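Hilo sobre cómo aprendí a comprar menos cosas para la casa. Escribo en español, que no es mi lengua materna, perdonen los errores. 1/11

Cuando me mudé a Heltonby llevaba conmigo 40 cajas. En la mitad de ellas no había mirado desde la mudanza anterior. Las pagué dos veces: una para llevarlas y otra para guardarlas. 2/11

El primer mes decidí no abrir ninguna caja si no necesitaba algo de dentro. Escribía en un cuaderno lo que sacaba y el día. Es un método lento y un poco aburrido, pero a mí me sirvió. 3/11

En octubre abrí por fin las que quedaban. Encontré tres abrelatas, un cargador de un teléfono que ya no tengo y muchas fundas de cojín sin cojín. También las cartas de mi abuela, que creía perdidas. 4/11

Después hice una lista en una hoja de cálculo. Salieron 1.297 objetos, contando cada cuchara. Sé que parece exagerado. Quería saber el número una vez en mi vida y no pienso repetirlo. 5/11
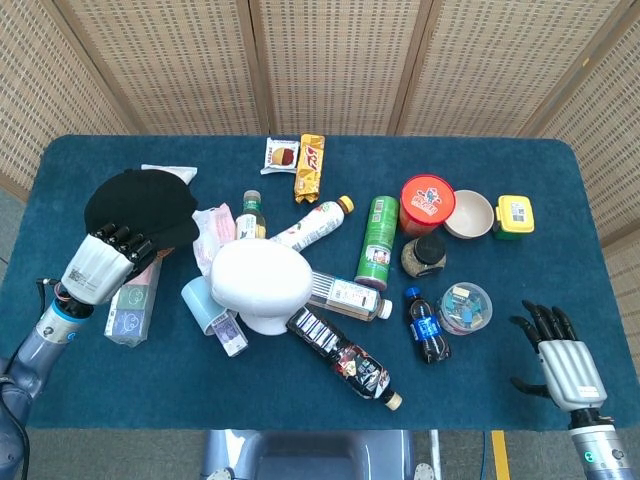 ¿Qué se hace con un objeto que funciona, pero que no se usa nunca? 6/11

Primero lo ofrezco a los vecinos, con un papel en el portal y una fecha. Si en dos semanas no lo quiere ninguno, va a la tienda de segunda mano de la calle Rondcombe. Lo roto lo llevo al punto limpio. 7/11

Con la ropa fui más estricta. Colgué todas las perchas al revés y las giraba al usar cada prenda. Al cabo de un año, las que seguían al revés salieron del armario, menos un abrigo de lana que me regaló mi madre. 8/11

Los libros me costaron más. Me quedé con los que he subrayado y con los de Vincze, la pequeña editorial donde trabajé dos veranos. Los otros están ahora en la biblioteca del barrio, donde puedo leerlos igual. 9/11

Ahora, antes de comprar, apunto la cosa en el cuaderno y espero un mes. Muchas veces, cuando vuelvo a leer la página, ya no me acuerdo para qué la quería. La lista tiene hoy 1.128 objetos y baja despacio. 10/11

Me falta el trastero, que es lo peor, porque allí están las herramientas y la pintura vieja. Si alguien sabe dónde aceptan botes de pintura medio llenos, le agradezco mucho que me escriba. 11/11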